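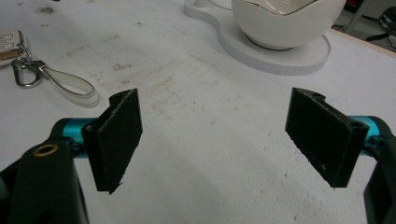 Monthly walk-through, front hall and side table
Trallamgate, unit 11
Checked by: Lumturie Gashi
Date: 29 Jan 2023

I do this one with a coffee in my hand, so forgive the chatty comments!

1. Table surface and edges - OK
White top, pale wooden edge. I ran my palm all the way along and no splinters (I got one in November, so I'm picky now).

2. Car key and ring - OK, with a note
Tugged on the ring and the clasp, both hold. Please hang the key up at night and don't leave it on the table, it's the first thing anyone would grab.

3. Breakables - needs a fix
The white bowl with the wavy rim is lovely, but I'd like it well back from the edge, and with a bit more space around it. Danuta Wróbel has felt pads in her drawer - ask her for a set.

4. Leather things - OK
Looked over the stitching on the black pebbled piece, especially where it runs down the ridge. Some creases lower down, nothing I'd worry about. Keep it off the radiator!
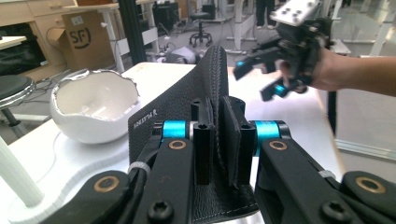

5. Floor and doorway - OK
Mat lies flat, door opens the whole way. Someone had parked boots behind it again, I moved them.

6. Hall light - to do
Flickers when you first switch it on. Reported, ticket 1824.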